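Student project report, Group 4: the Trovard fingertip kit for towel handling

Authors: Sunita Rawat, Ya-wen Yen, Emilian Ardeleanu
Supervisor: Parvaneh Talebi

## 1. Purpose of the project

Our task was to review a product that is on sale for small laundries and to say if it is worth the money. We chose the Trovard kit, which is sold by the firm Dutar. The kit contains two pairs of soft fingertip pads, screws, a wrist camera mount and a license for the teaching software. The price with the license is 2000 euros. Without the license the seller would not give us a separate price, although we asked two times.

We wanted to answer these questions:

- Can the pads hold a terry towel by its edge without pulling the loops?
- How much help does the robot need from a person?
- Is the manual clear enough for a laundry worker?

## 2. Method

We mounted the pads on a two-arm robot and worked at a table with a plastic basket beside it. The towel was a normal pink terry towel. We selected this type because the hotel laundry Lellby, where Sunita worked last summer, washes mostly terry.

The robot had to take the towel by the edge, lift it and hold it open for folding. When the robot did not find an edge, a person stepped in and offered the towel by hand. The manual calls this "assisted presentation". We wrote down each trial in a table, together with the position of the grip – corner, hem or middle of the cloth.

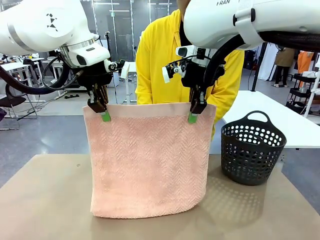

Both arms gripping the top hem.
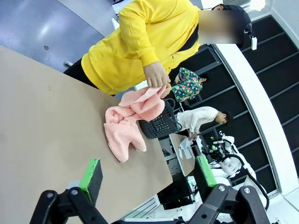
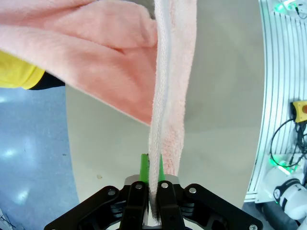
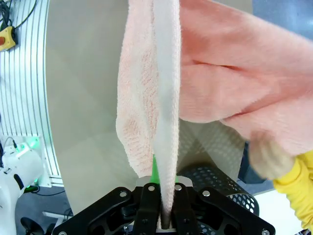 The last two views are from wrist cameras, with the towel held between the fingers.

## 3. Results

The grip on the hem was the best one. The woven band is smooth and the pads hold it well, also when the arms move apart. Grips in the middle of the cloth were weaker, and here the towel often slipped during the lift. We did not find pulled loops after the trials, but we used one towel only, so this result is limited.

The help from a person was needed more than we expected. In the first session it was needed in nearly every trial. After we taught 12 new grip positions with the software, it became less frequent.

The software itself is easy to learn. Ya-wen could teach a new position after one hour. The manual is less good. The chapter about finger opening gives the values in two different units, and we lost one afternoon because of this. Marcus Park from the workshop found the mistake.

## 4. Cost

Dutar recommends to change the pads after 3000 grips. We could not test this number in the time we had. A laundry of the size of Lellby would reach it quite fast, so the price of spare pads is important. The competing kit from Hollis costs 1656 euros, but it comes without a camera mount and we had no possibility to try it.

## 5. Conclusion

We can recommend the kit for a school or a test laboratory. For a laundry we would wait – the robot still needs a person near the table, and then the saving is small. The next group should repeat the trials with towels of different thickness and should measure the time of each fold, which we have not done.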